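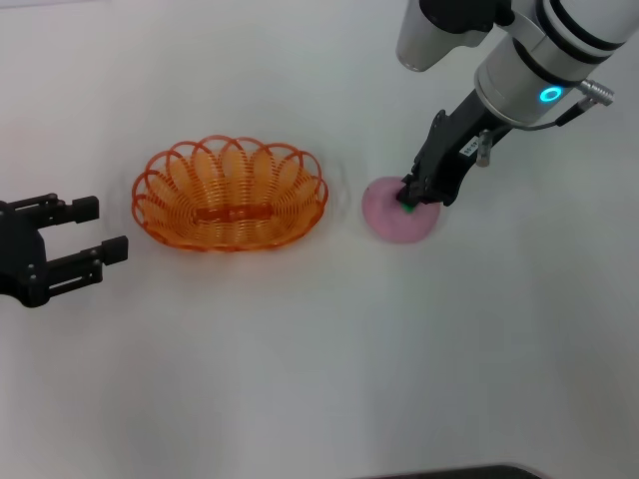
エトリーの図書館で「かご編み講座」 6月から参加者を募集

エトリー町の町立図書館は6月から、初心者のためのかご編み講座を始める。会場は二階の集会室で、時間は午後2時から4時まで。全部で五回の講座で、参加費は材料代を含めて一人50フランである。

講師はレグラ・リュティさんとユラニ・オスピナさんの二人がつとめる。リュティさんは隣のツォルタウで長い間、柳のかごを作ってきた。オスピナさんはプラスチックのひもを使う編み方が専門で、去年の秋に町の市場で作品を売り、それが図書館の職員の目にとまった。

一回目と二回目は底の編み方、三回目と四回目は側面、最後の回は縁の仕上げを習う。道具は図書館が貸し出すが、はさみだけは自分のものを持ってきてほしいということである。
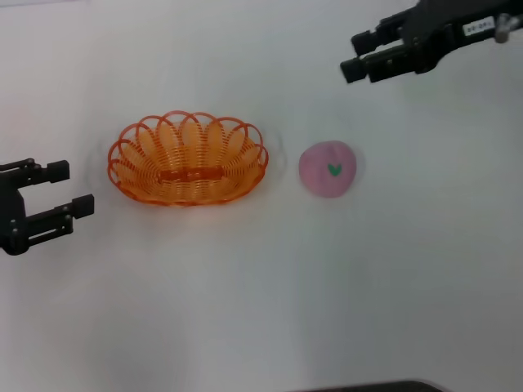
縁に波形の飾りがついたオレンジ色のかご

オスピナさんは「縁はいちばん時間がかかります。急ぐと形がそろいませんので、最後の回は少し長くなるかもしれません」と話している。リュティさんによると、柳は前の日から水につけておく必要があり、その準備は講師が行う。

図書館には手工芸の本が459冊あり、講座の期間中は入口の近くの棚にまとめて並べる。そのうち139冊は、去年亡くなった町の住民フィデリナ・リバデネイラさんの家族から寄贈されたものである。スペイン語の本も多いので、司書のヨランダ・エナオさんが題名と短い説明を訳して、カードにしている。

申し込みは図書館の受付か電話で。16歳以上なら町の外に住んでいる人も参加できる。希望者が多い場合は抽選になる。駐車場は工事中のため、バスで来るか、ハレックス通りの駐車場を使ってほしいと図書館は話している。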